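23 Mar 2018

**Skadier extends robot handling of padlocks and keys at its Trollum works**

Skadier, which supplies and maintains padlocks for schools, storage sites and public buildings, has confirmed that robot handling cells will become a permanent part of its returns department at Trollum. Staff in the department will move to new duties in stages, and no post will be lost as a result of the change.

The cells take on the repeated lifting, holding and passing of locks that has until now been done by hand at the sorting benches.

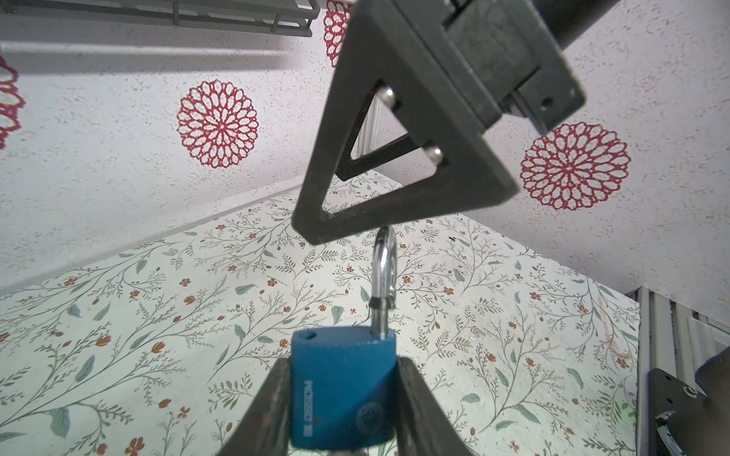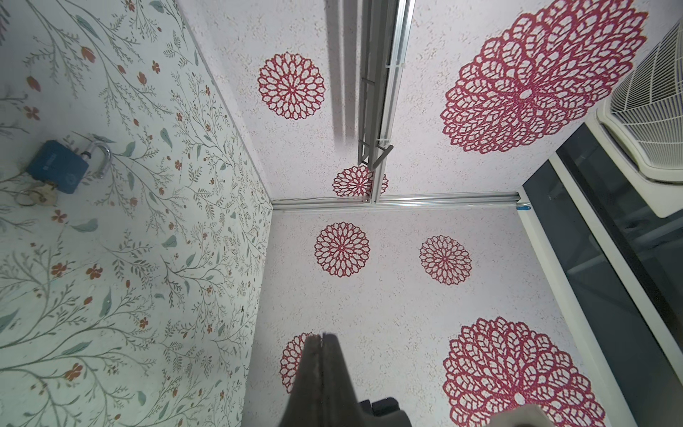

The returns department receives padlocks from customers at the end of a hire period or when a set of keys has gone missing. Each lock must be matched to its record, checked and either sent back into stock or set aside for repair. In a busy week the department handles up to 2,000 locks. During the trial period, which began in September, 1,508 locks passed through the cells.

The trial was carried out with Narkero, which supplied the control software, and Shirazi, which fitted the equipment and trained the first group of operators. Both firms will remain under contract for the next stage of the work.

Nine members of staff have so far completed the operator course. They learn to start and stop a cell safely, to clear a dropped or wrongly held lock, and to decide when an item should be taken out and dealt with by hand. Rusted shackles, bent keys and locks with damaged bodies will continue to go to an experienced member of the bench team.

Pierina Marino, Head of Operations at Skadier, said: "Our returns staff have told us for years that the hardest part of the job is the strain on the hands and wrists at the end of a long shift. We have tried shorter turns at the bench and different seating, and both helped a little. The cells allow us to take a large share of that handling away. Judging the condition of a lock remains a matter for our people, and we intend to keep it so."

Under the new arrangements, bench staff will work no more than half of any shift on hand sorting. The remaining time will be given to operating the cells, to repair work and to customer records. Those who complete the operator course will move to a higher pay band from the date on which they pass. Staff who prefer not to train as operators may apply for places in the repair shop or in dispatch, and their present pay will be protected.

Skadier recognises that the trial also raised concerns. Some employees reported that the cells set an uneven pace, with long waits followed by several locks needing attention together. Others asked for clearer rules on who may enter a cell for cleaning. The company has changed the shift plan so that each operator has a second trained person within call, and written rules on cleaning and access have been placed at every work station. A further review of pace and noise will take place in September, and its findings will be shared with all departments.

The next stage will extend the work to the matching of keys, which is at present carried out wholly by hand. Skadier holds more than 1,000 key patterns at Trollum, and the company expects this part of the project to take longer than the first. No date has been set for its completion.

**About Skadier**

Skadier hires, repairs and supplies padlocks and keyed security products to organisations in the public and private sectors. Its returns department, repair shop and dispatch office are based at Trollum.

**Enquiries**

Requests for interviews or further information should be addressed to the Skadier press office at the Trollum works.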